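4.2 Shared tables and the drift of small things

Of the 136 households in the Nallthorpe survey, most owned a desk of some kind, and most used it for storing post. Work was done at the table. We had expected the kitchen drawer to be the final resting place of the household pen, but the diaries kept in Jundcombe from January onwards suggest that the drawer is only a stop along the way. Pens and markers go back to the table and stay there, usually beside a drink.

Bahrami calls this 'settling' - a generous word for not putting things away. Round tables settle worse than square ones in her account, having no corners into which a tidy person might push the clutter. Our 13 Trurngate participants agreed with her in principle and went on leaving their markers out. One wrote that hers were 'between jobs'.

Bottles behaved differently. They were moved often and over short distances, mostly to get at whatever lay behind them. Figure 3 shows a table of the round type.

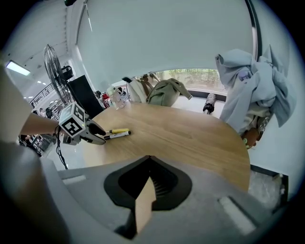

Figure 3. Round wooden table with two markers and a water bottle.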